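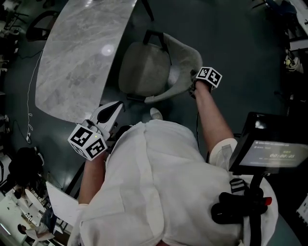

*Front desk, curved gray top, with the gray armchair tucked in behind.*

**Ticket:** Front desk area, Brernside office
**Opened:** 30/08/2026
**Reported by:** Pieter Vandenberghe
**Status:** Open, waiting on parts

**What's going on**

Hello all, and thank you for picking this one up so quickly! I have two complaints about the same desk, and I thought it kinder to put them in one ticket than to make you walk over here twice. The first is the armchair. When you push it in under the curved part it catches on something and stops short, and then whoever is sitting there ends up at a funny angle to the visitor. The second is the white cable that comes down from beneath the desk and runs along the floor on the left. I have caught my foot on it 2 times now, and I am not a clumsy man (my wife may tell you otherwise).

**Tried so far**

- Turned the chair around and backed it in. Same thing.
- Pulled it out by the handle on the backrest and checked the floor for grit. Nothing to speak of, and the floor had just been mopped.
- Tucked the white cable back under the desk by hand. It was out again by lunch — it simply doesn't want to stay.
- Moved the black chair farther back so there's a clear way around the far side. That helped the traffic a little, though not the armchair.

**Reply from Caltier Facilities**

Good morning Pieter, and no trouble at all, we like a ticket with some detail in it! I went over the desk with a tape measure. The armrests clear the underside by 7 mm on the straight part, but there's a support rail under the curve that hangs lower, and I'd bet a good lunch that's your culprit. Could you try bringing the chair in nearer the straight end and tell me how it feels to sit there for a morning? For the cable I'd like to fit a stick-on channel up the inside of the desk leg. A 600 mm length should do it, with 40 mm clips. Please don't tape it to the floor in the meantime. The shine on that floor comes up with the tape, and then we have a second ticket.

**Reply from Pieter**

I tried the straight end and the chair goes in nicely, armrests and all. It does put you a bit far from the phone, so I'd still love to have the rail looked at if there's any give in it. No tape, I promise. There's also the black cable looped near the white one, so please leave that as it is when you come by.

**Reply from Caltier Facilities**

Noted on the black cable. The channel and clips are on order from Dvorak, and I'll bring a shorter bracket for the rail on the same visit. Leaving this open until both are in.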